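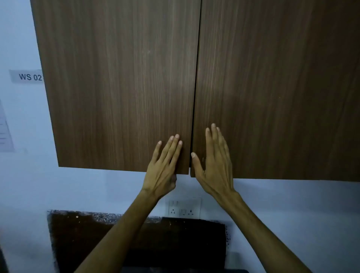

Unit 4 handout — Planning and budgeting for a robot work cell
Equipment Planning, evening section
Revised 31 December 2020

Read before class. We go fast tonight, lots to get through. Bring the blank budget sheet and a pencil, not pen.

Where we left off: Plammont wants a kitchen-task test cell. One arm or two, still open. Your job is the purchase plan. You don't program anything, you don't pick the software. You say what gets bought, in what order, and what it costs the first year and the second.

1. Start with the task list, not the catalog

Most bad plans start with somebody holding a brochure. Write the tasks first. For each one:

— what gets touched (door, jar, bowl, switch, dough)
— how high, how low, how far from the base
— one hand or two
— what happens if it slips

Doors deserve their own line. A door with a handle is a cheap gripper problem. A flat door with no handle or knob is a different purchase — you need a fingertip that can get under the bottom edge or into the seam, or a suction cup, and suction means air, and air means a compressor and somewhere to put it. People price the cup and forget the rest. Seen it every term.

High cabinets push up your reach figure. Reach drives arm size, arm size drives the base, base drives the floor. So one high door can move the whole budget. Put it on page one of the plan.

2. Two arms or one

Watch how a person does the job before you decide. If both hands close on the same small part, ask what the second hand is doing. Holding still? Then a clamp might do it, and a clamp is a few dollars. Turning while the other one pushes? Now you may really need the second arm.

A second arm is not double the cost. It's the arm, plus second controller or bigger controller, plus cabling, plus a longer safety review, plus more setup hours. Use a seperate column for each so the client can see what they're saving if they drop it.
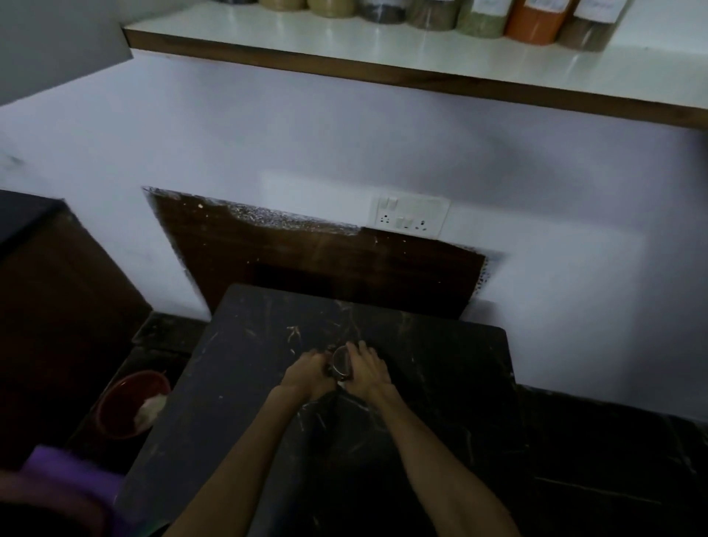 Small round metal parts with a shiny rim are hard on cameras. Glare. Budget for lighting — diffuse panels, not another spot — and for a trial day with the vendor's camera at the real counter. Dark stone with veining and flour on it, same story. If a vendor only demos on a clean white table, ask for the trial in writing.

Flour again: it gets into everything. Check the sealing on every joint near the work. Covers are consumables, so they go in operating costs, year one and year two. Same with gripper pads.

3. The quotes we're comparing

Three vendors for the in-class exercise. Full sheets handed out at the door.

Purnatine — arm, controller, basic gripper in one price. Training listed as extra. Freight not listed at all, ask.
Tanabe — cheapest arm. Gripper sold by itself. 31 days delivery after deposit.
Stokberg — highest sticker. Includes site visit and 2 years parts. 54 days delivery.

Don't rank them yet. Fill in the blanks first. A quote with a missing line isn't a lower quote.

4. Site costs (the part everyone skips)

Walk the room. Write down:

Power — where the outlets are and what else is on that circuit. A wall plate right over the counter is handy for a kettle, but the robot's cable may end up crossing the work area. Price a new drop.
Mounting — floor, wall or cart. Stone counters don't like being drilled. A cart needs locking feet and a way to find the same spot again.
Storage — open shelves above the work are inside the arm's path. Move them or mark a keep-out zone. Moving is labor, so it's a line.
Labels — number the stations and use the same numbers in the plan, the drawings and the purchase orders. Saves a lot of email later.
People — who is allowed near it, when, and what stops it if they get close.

5. Order of buying

Site work first, then the arm, then the gripper. Hold the gripper order until the trial day is done, evn if the vendor offers a bundle price. Spare pads and covers go in with the gripper order. Lights can come any time.

Plammont's budget closes in February. Work backward from there with the delivery times above and see who still fits. Show the working.

6. To hand in

One page plan, one page budget, plus the task list from part 1. Keep contingency on its own line, don't spread it around inside the other numbers — I will find it and I will take points off. Say where each price came from. If you guessed, write "guess" next to it. Guesses are fine in a first draft.

Next unit: lease versus buy, and what happens to the used arm at the end. Read the lease sheet ahead of time, the fee section especially.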